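Buying for a Home Robotics Room
Handout for Session 2, Equipment Planning and Budgets
Sarnville evening program, Sat 6 February
Prepared by Edileuza Xavier

Welcome back, everyone, and thank you for the lovely pile of wish lists you left on my desk. I read all of them on the train (twice, in a couple of cases, because the handwriting was an adventure) and I was pleased to see how many of you had thought past the arm itself. This handout follows the order we'll take on the day, with a bit more detail than I'll have breath for, so please bring it along and scribble all over it.

Start with the chore

Before you open a single catalogue, write down the job in one plain sentence. "Pick up a piece of clothing from a sofa seat and put it in a basket" is a good one. "Help around the home" is a grand ambition and completely useless as a purchasing document! The sentence tells you how far the arm must reach, what the fingers must hold, how much the load weighs and what the arm is likely to bump into on the way there.

Our running case for the term is tidying soft things in a living room, so I'll stay with it throughout. Soft things are a wonderful teaching subject because they are cheap to buy, hard to grip and impossible to model neatly. A folded cloth on an upholstered cushion gives you two yielding surfaces, one on top of the other, and the fingers have to get hold of the first without dragging on the second. Anyone who has tried to pinch the top towel off a stack while carrying the groceries will know the feeling. Look at how little clearance there is between the right-hand finger and the fold of the red cloth, and think about what that does to your choice of fingertip.

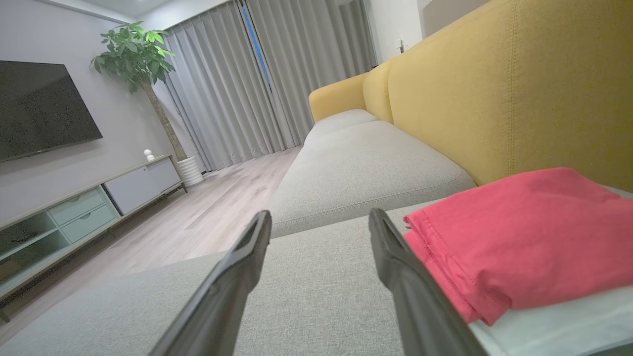
The gripper line

Most of you put the gripper down as one line with one price. I'd like you to break it into four lines in your revised sheets:

The gripper body, including its motor and cable.
The fingers, priced as a consumable.
The wrist camera and whatever bracket holds it.
The adaptor plate between gripper and arm.

That last one catches a new group every year. The arm and the gripper arrive in separate boxes from separate suppliers, both beautifully packed, and the bolt patterns don't match. In my own sheet for the Flomix gripper I had the plate down as "included". It was a separate item at 227 dollars, plus freight, and we waited until after the December break for it. So ask in writing. A one-line email will do, and keep the reply with the quote.

On fingers, please allow for spares from the start. Angled tips are handy for getting in under a fold, and a tip that gets under a fold will sooner or later get under something sturdier. I budget 2 spare pairs for each arm. If your supplier sells only the complete gripper and won't sell fingers on their own, that needs to go in the notes column of your comparison sheet, because it changes the running cost quite a lot.

The camera belongs in this section too, since it lives at the wrist. Check how much of its view the fingers will take up. A small wrist camera looks straight past the fingers, so a good share of the lower part of the image will be finger whatever you do, and you want to know there's enough left over to see the work. Ask for a sample image taken with the fingers fitted. Some suppliers will send you one taken with the fingers off, and it will look marvellous, and you should write back and ask again.

The room is equipment

I'm going to be a bit firm here. Of the wish lists I read, hardly any had a line for furniture, and yet the whole point of a home room is that it behaves like a home. A sofa is a test fixture. Floors, curtains and lamps all matter to the budget, either because you have to buy them or because they make trouble for something you've already bought.

Things to price, or at least to think through:

Seating. Fabric matters more than shape. A woven cover with seams and piping gives fingertips something to catch on, and you do want that in a test room, because people's houses are full of it. Two-tone upholstery is a nice cheap way to get contrast for the cameras, pale seats with a strong colour behind them, for instance.

Curtains. Daylight wanders across the room all day and your camera settings wander after it. Full-length curtains along the window wall are worth every cent, and do check the drop so that they reach the floor. Even a narrow gap where the panels meet will let a stripe of window light through, so allow some overlap when you measure.

Ceiling lights. If you're fitting out from bare walls, decide on lights before you decide on cameras. A big bright panel overhead gives you even light on the floor, though it can be very strong in any view that tips upward.

Plants and ornaments. Yes, really. A tall potted plant, a lamp with a coloured shade, a few small white objects on top of a cabinet, framed prints on the wall. They cost very little and they give your vision software the ordinary clutter it will meet in real homes. Choose a heavy pot.

Power and cable runs. Mark every outlet on your floor plan before you place the sofa. Moving a sofa is free and moving an outlet is an electrician.

You may hire or buy the furniture. Studico quoted us for a full lounge setting on hire, and for a single term the sums came out nicely in favour of hiring. Over a longer project they swung the other way. There is also the awkward matter of wear, as hire firms don't love pulled threads, so read the damage clause with a cup of tea and a highlighter.

Test items

Now for my favourite line in the whole budget, and the one most often left at zero. You need things for the robot to pick up! For cloth work I suggest a mixed bag: smooth folded pieces, towels, and plenty of knits. Knits deserve their own row. A ribbed knit squashes, bulges out on either side of the fingers, folds over the tips and spills where it likes, so a grip that seems perfectly tidy in your planning drawing turns into a rather generous armful once there's real fabric in it.

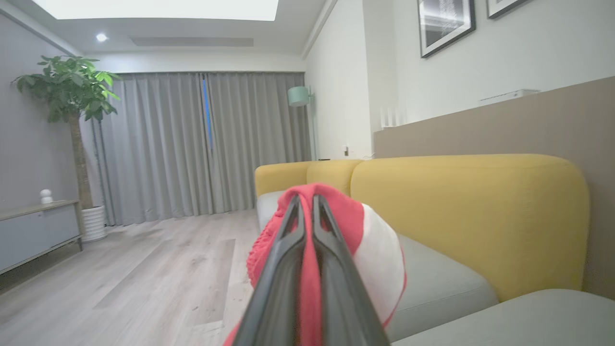
Buy your knits in more than one colour, and get some with two colours on the same piece. A single-colour item is easy to separate from a pale cushion, and software that has only ever seen easy items will let you down later. Buy duplicates as well. When an item stretches or goes missing behind the cushions, you'll want its twin so the results before and after can still be compared. I keep 20 items in active use and a bag of matching ones in the cupboard, and the lot of it came from discount shops on one very cheerful afternoon.

Laundry is a running cost, by the way. Put it in.

People's time

The Figueiredo case study (it's in your reader, right after the lease examples) is worth another look before we meet. Pay particular attention to where their money went in the first term. Hardware was the big cheque at the front, but 70 per cent of the hours went on resetting the room between attempts: putting the cloth back, squaring up the cushions, picking things off the floor. Their original plan had no line for that at all, and they ended up borrowing hours from the software people, who were not thrilled.

So for your own plan, take the chore sentence from the first section and time yourself doing the reset by hand. Do it a good few times, until you're bored, because the bored version is the honest one. Multiply by the number of attempts you hope to run in a day. Most groups go a bit quiet at this point and then come back with a smaller number of attempts, and that's a perfectly good outcome for an exercise.

Comparing quotes

Please use the comparison sheet and fill in every column, even where the answer is "not stated". The columns people skip are lead time, spare parts, who pays return freight on a faulty unit, and whether the price includes tax. If a supplier gives you an educational discount, record the full price beside it, as you may need to replace the item after the discount has lapsed.

I'm often asked whether to buy one good arm or a pair of cheaper ones. For a single pick-up chore I lean towards the one good arm with proper spares. If your chore sentence contains the word "fold", come and talk to me, because a second arm may well earn its place and we should go through the floor plan together first.

To bring next time

Your chore sentence, typed.
The gripper broken into its four lines, with at least one written reply from a supplier.
A floor plan with outlets, window and sofa marked. Pencil is fine.
Your reset timings, and a fabric item from home that you don't mind lending for the afternoon. Please put your name on the label, as we had two identical grey scarves last year and I still have one of them.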